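Section 4: Clearing a table

4.1 What to expect

The Wamus arm can clear a small table of household odds and ends, but it is slow and it still needs a person in the room. Treat this section as a guide to a chore the machine can partly do. In our own trials at McKinnon it handled firm, dry objects well and soft packets badly. Wiping down afterwards is not supported in this release.

If you only want the table cleared, you will be quicker doing it by hand. The task is worth setting up if you are testing the arm, or if someone in the home finds reaching and lifting hard and is happy to wait.

4.2 Before you start

1. Check that the arm is clamped and the stop button is within your reach.
2. Place the collection tray on the side nearest the arm. Do not put it behind the table.
3. Remove glasses, knives, hot drinks and anything weighing more than 400 g.
4. Smooth the tablecloth and fix it at the corners. A loose cloth will travel with the first object picked up.
5. Open the Nulta app and choose Chores, then Clear Table.
6. Set the grip limit to Low. You can raise it later for heavier items.

Note: Patterned cloths are allowed. Checks and stripes slow down object detection, so leave Fine Search switched on.

4.3 Running the task

1. Spread the objects out so that none is touching another. The arm can separate items in theory – in practice it tends to push them along.
2. Press Scan and wait for the tone.
3. Look through the list on the screen. Rename or delete any wrong entries.
4. Press Start and keep your hands off the table until the light turns green.

A mixed table is a fair test. Rolls of tape and long plastic toys are usually no trouble if the arm takes them by the middle.

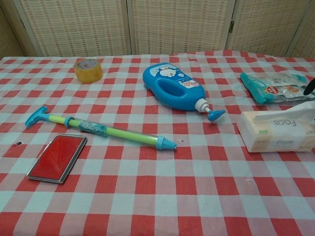 Bottles with a pump top should be gripped by the body, well away from the nozzle. Tissue packs and empty snack bags are the hard cases. The fingers close on a fold of the wrapper, the lift begins, and the packet slips out again. Allow 2 attempts, then move the item yourself and press Skip.

Caution: Close ink pads before running the task. Ink on the finger pads will mark everything picked up afterwards.

4.4 If the arm stops

Error 200 means the grip was lost. Clear the space under the fingers and press Resume. If the error comes back on the same object, skip it and send the log to Kane Gilchrist at Wisevus support.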